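I've had the Plolteck handheld gripper kit on loan since March, and a few of you have asked whether it's worth the money, so I'm finally sitting down to write this with a very large mug of tea.

The short version for anyone who doesn't want to scroll: I like it, I'd rent it before I bought it, and the strap is awful.

The slightly longer version. It's a gripper you hold in your own hand and squeeze, with marker squares on the fingers so the software can work out how far open they are. You do the job yourself, over and over, and the recordings get used to teach an arm how to do it. I came to it from the Afolabi kit, the older one with the wired handle (I wrote a very grumpy post about that cable, it's still up somewhere), so I had something to compare it with.

First impressions out of the box were good. The handle is a decent shape and the red button is near your hand, so you can get to it without a lot of fumbling. On the Afolabi you had to reach over with your other hand every single time, and after an afternoon of that I wanted to throw it in the canal.

I'd decided to start with flat things, as flat things are where cheap grippers fall over. Boxes and cups are easy! A thin disc lying on a table is horrible.
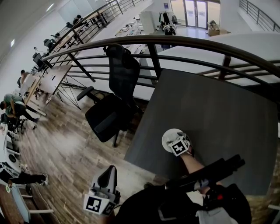
The fingers are stiffer than I'd like for this sort of job. You learn to come down on the edge and tip it a bit, and once you've got the knack it's quite satisfying, but my first go at a proper session was 46 takes and I binned most of them. Some of that was me being cack-handed. Some of it was the squeeze, which has a dead patch right at the start where you're pulling and not much is moving. Plolteck say in the manual that it eases off with use. I'm not convinced mine has.

By the end of the month I had 317 takes I was happy to keep, and the software (it's called Pelia, comes with the kit, no separate fee) swallowed the lot without crashing. I can't say that about much else I've reviewed on here. Pelia's labelling page is a bit ugly and the text is tiny, but it tells you straight away when a marker has dropped out of view, and that alone saved me hours.

Now, comfort. I did say I'd be rude about the strap. It's fine for ten minutes and then it starts creeping down your arm, and you end up holding the whole thing up with your thumb. I took to doing short goes with a sit down in between, and I'd tell anybody trying it to do the same.
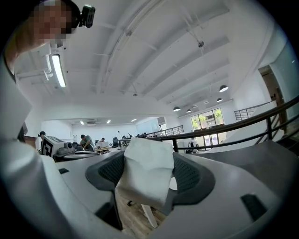 Price next, as that's what most of the emails were about. The full kit is £3,707, which made me wince. You get the gripper, spare fingers, a hard case and a year of Pelia, and to be fair the spare fingers are needed. The other way in is through Dirnmont, who hire it out by the week and will swap a broken one by courier. They were quick with me when I had a silly question about charging — the answer was that I hadn't pushed the plug in.

So, 5 weeks in, would I buy one? If you've got a steady run of jobs to record, yes, probably, and I'd budget for a better strap while you're at it. For a one-off project I'd go to Dirnmont and hand it back when you're done. Mine goes back at the end of the month and I'm already trying to work out what I can get away with recording before then. Spoons, I think. Spoons are next.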